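Skidden: wrist-view grasping of deformable and transparent bottles

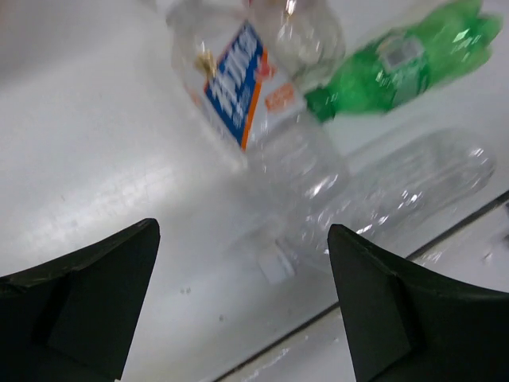
Wrist camera view during approach. Clear bottle with blue and orange label ahead of the open gripper; green bottle and a crushed clear bottle to its right.

Summary

Skidden is a set of 400 teleoperated episodes of a single arm picking used plastic bottles from a light, glossy surface. It was collected to test whether a policy that sees only the wrist camera can choose a grasp on objects whose outlines are weak and whose shape varies from one item to the next. The policy evaluated here is Brurero, a small action-chunking model described in the project report.

Contents

episodes/ one folder per episode, with wrist video, joint states, gripper width and commanded actions
splits/ train, validation and test lists
labels/ outcome label and first-contact time for each episode
eval/ rollout logs for the results given below

Video and joint states are logged on separate clocks and resampled to a common rate. Raw timestamps are kept in raw_time. Use these if you need contact timing; the resampled series can be off by one frame at the moment of closure.

Collection

Each episode starts with the gripper open above the work surface. The operator picks one bottle and lifts it clear of the others. Bottles were used as received from a deposit return point: some intact, some crushed, labels left on. Layouts were not reset to a template. Contact between bottles is common and was not avoided.

Both fingers are black, with tapered tips. No tactile sensing is recorded.

Splits

The test split holds 56 episodes and shares no individual bottle with the training split. It does share bottle types. Do not read test scores as generalization to new types.

Evaluation

100 rollouts per condition. Success means the target bottle is held at the end of the lift with no second bottle in the gripper.

Wrist camera only: 71 of 100
Wrist camera plus fixed side camera: 78 of 100
Wrist camera only, motion-blurred frames dropped from training: 63 of 100

Dropping blurred frames made results worse. Blur is concentrated in the fast part of the approach, and the filtered policy tended to hesitate there or close early. We therefore ship all frames unfiltered. A per-frame sharpness score is included for anyone who wants to repeat the test.

Known problems

- Clear bottles that overlap are often treated as one object. Most double grasps come from this case.
- Reflections on the surface shift with arm pose. Exposure was locked, so bright regions clip.
- 6 episodes have a gripper width offset after a recalibration. They are listed in splits/exclude.txt and are not in any split.
- Outcome labels were assigned by one annotator. Partial slips are labeled as success if the bottle was still held at the end of the lift.

Not suitable for

Bottle classification or brand recognition. Label text is frequently unreadable in the wrist view and no class labels are provided.

Changes

July: added first-contact times, corrected sign of wrist rotation in eval/ logs.

Maintainers

Hrefna Overgaard (collection, labels)
Halldóra Damgaard (training, evaluation)
Hardware and hosting: Stirkico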